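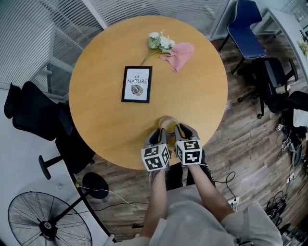
According to one reader of the Trakisden handbook, the surprising thing about teaching a robot by demonstration is how little of the work involves a robot. The remark sums up a fast-growing corner of robotics known as handheld demonstration gathering, in which a person carries out everyday tasks with a pair of grippers held in the hands, and the recorded motions become examples for a learning system.

Overview

A handheld demonstration is a short recording of a person doing one task from start to finish. The person wears or carries a camera, holds a gripper in each hand, and works on ordinary objects such as cups, cloths, and small picture frames. A learning system later studies many such recordings and tries to find the link between what the camera saw and how the grippers moved. The trained system can then be run on a robot arm fitted with similar fingers.

The appeal is easy to see. A robot arm is heavy, costly, and usually bolted down, while a pair of grippers can go to any table in any room. Someone new to the work can make usable recordings on the first afternoon, and the motions have the natural flow of human hands, with all the tiny corrections people make without thinking!

Equipment

Designs vary, but the main parts are much alike. The fingers should match those of the robot that will use the examples, or come close, so that a grasp that works in the hand also makes sense for the machine. Many grippers carry a cube printed with black square patterns, called fiducial markers. Software finds these patterns in the camera picture and works out where the gripper is and which way it is turned. A cube is a clever choice of shape: as the hand rolls or tilts, one face drops out of view and another comes into it.

Some grippers are wired and some run on batteries. Cables limit how far the person can walk, though for tabletop work this matters little. The Ekau notes on session setup advise leaving slack on the floor side and checking it before every new task.

Choice of tasks

Good tasks are short and have a clear end. Standing a cup upright, folding a cloth, moving a flower stem to one side, and clearing a table are all common. Each object brings its own trouble. Clear glass is hard for cameras because the background shows through it, cloth never lies the same way twice, and thin stems slip between wide fingers. These difficulties are exactly what makes them worth recording.

Collectors also change the layout between recordings. If the cup always starts in the same spot, the system may learn the spot and ignore the cup. The Rodstead set, a small collection of tabletop tasks, is often used to show this. It holds 451 recordings spread over nine tasks, and no two recordings of a task share a starting layout. Furniture, blinds, chairs, and other everyday surroundings are left in view on purpose, so that the system learns to cope with a busy background.

Checking and labeling

Recordings are reviewed before they are used. A reviewer looks for moments when the markers are hidden, when a hand blocks the object for too long, or when the task ends early. Hidden markers are the most common fault, especially when both hands meet over a small object. Short gaps can be filled in by software — long ones usually mean recording the task again. In the Van Rooij method, any recording with a gap longer than 40 frames is set aside.

Labels are kept plain. A line such as "pick up the cup with the right gripper" is often enough, and many groups add a note on whether the task was completed. Failed attempts may be kept in a separate folder, where they can help a system learn to recover from a slip.

Limits

The camera sees position well but says nothing about force, so a gentle squeeze and a hard one can look the same. Reach is another concern. People lean, twist, and step sideways with ease, and a fixed arm may be unable to follow. Some groups mark the reach of the robot on the table with tape and ask demonstrators to stay inside it.

See also

Fiducial marker
Imitation learning
Robot gripper
Teleoperation

This article was last edited on April 3, 2020.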